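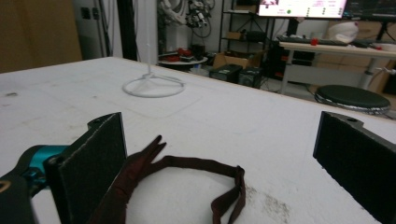 Viorica Dinu replied:
Before anyone orders another stand, check which tier the straps are on. We had the same complaint at Mondthorpe with the Nekell two-tier. The upper hooks were fine for card-backed stock and poor for anything soft hung directly on the wire.

Ticket 1429
Opened: April 2024
Item: Nekell counter stand, white, two tiers of hooks
Stock: Barreto fabric straps, maroon
Reported fault: straps slide off the hooks when the stand is turned by hand
Status: closed, workaround accepted

Original report: Straps hung over a single hook drop onto the counter within a day. Store has tried bending the hook tips up. Two hooks are now out of line with the rest. Request replacement or a different stand.

Response: Please do not bend the hooks further. The coating cracks at the bend and the bare wire will snag fabric. Move all straps to the lower tier and hang each one as a loop, with both sides of the fold below the hook. Leave the upper tier empty until the test is finished.
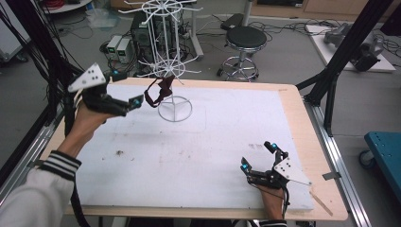
STEPS TRIED

1. Strap folded once and laid over an upper hook. Fell on the second turn of the stand.
2. Same fold, lower hook. Stayed on through 15 turns, then crept toward the tip.
3. Looped, lower hook, ends uneven. Stayed on, but the heavy side pulled the loop around.
4. Looped, lower hook, ends evened up before hanging. No movement after 145 turns.

Base checked on a flat surface between steps 2 and 3 — no rock, center pole upright. The fault is in the hanging method and the stand does not need to be replaced.

One note on the fabric. The sparkly finish has less grip on coated wire than the plain Zekik straps, which is probably why the store had no trouble before the stock change.

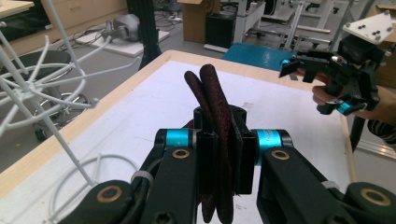 Fig. 3. Maroon fabric with the sparkly finish.

Store confirmed step 4 works on the counter. The two bent hooks stay unused. Spare hooks are on the May parts order, to be fitted by the store — no return needed.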